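Re: [skistuner-users] Two-arm grasp on bags, planner gives up

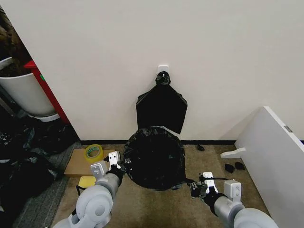
Vendard, September 14, 2018

Hello all,

Thank you for the quick answers. I reply below the quoted part.

> Which version of Skistuner do you run, and do both arms share one
> planning group? With soft objects I would first turn off the collision
> check between the fingers and the object. Also, please tell us what
> the perception node returns when there are two bags close together.
> In our tests it liked to merge them.

We run the October release with 3 small patches from Aigner. Both arms are in one group. I tried two groups as well, but then the left arm does not wait for the right one, and the plastic gets pulled.

You were right about the merging. The empty black bag hangs on the wall hook directly above the full one, and with black plastic over black plastic the depth data is poor. The segmentation node makes one tall object of them, so the center comes out too high. With the grippers at the full bag, as you see, I entered the center by hand. When I let the node decide, the planner stops after 162 iterations and reports "no common grasp".

I turned off the finger collision check as you proposed. In 69 runs the planner gave up only two times — much better, but those two worry me. Both logs show the wrist limit of the right arm.

My questions:

Is there a way to give Ollovlow a maximum object height before the clustering step? I found only the minimum in the parameter file.

Can the grasp planner accept a contact region on each side, instead of one point? The surface of a bag is so crumpled that a single normal means very little.

I can send both logs to anyone who wants to look at them.

Best regards from the Vendard lab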